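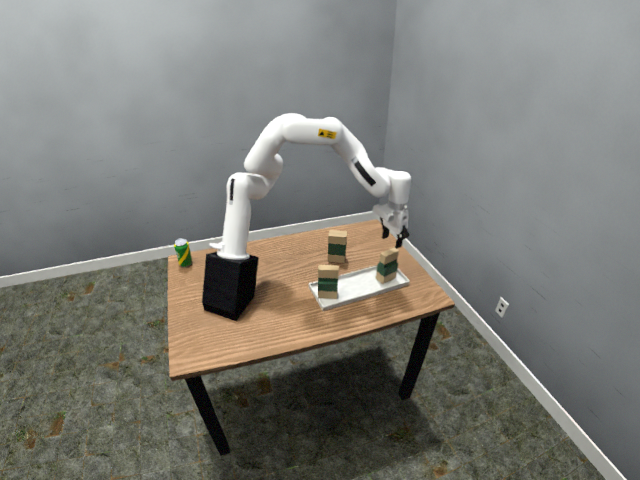
Bench Arm Rules for the Home Workshop
Tip sheet 7, revised 17 July 2018

Mount the arm on a rigid pedestal and bolt the pedestal through the tabletop. Wood screws work loose. Check bolt torque before the first run of the day.

Keep drinks off the bench. A can outside the work area is still within reach of many arms at full extension.

Use a tray with a raised rim for parts. Fix it down with tape or two stop blocks. An angled tray is fine if the angle is entered in the program.

Stand tall parts with finger clearance on both sides. Set the approach height above the tallest part, plus 80 mm.

Leave warning labels on the arm. Replace any label that can no longer be read.

Corner placement limits access to two sides. Run the full path at low speed and confirm that the elbow and wrist clear both walls. Route the power cord along the baseboard, never under the table legs.

Mark the reach on the floor with tape. Ours is 572 mm from the center of the base. Stay outside the tape when the drive is on.

Stop button: front edge of the table, left side, no tools hung over it.

Corrections to Folke Aasen, Prirklow workshop.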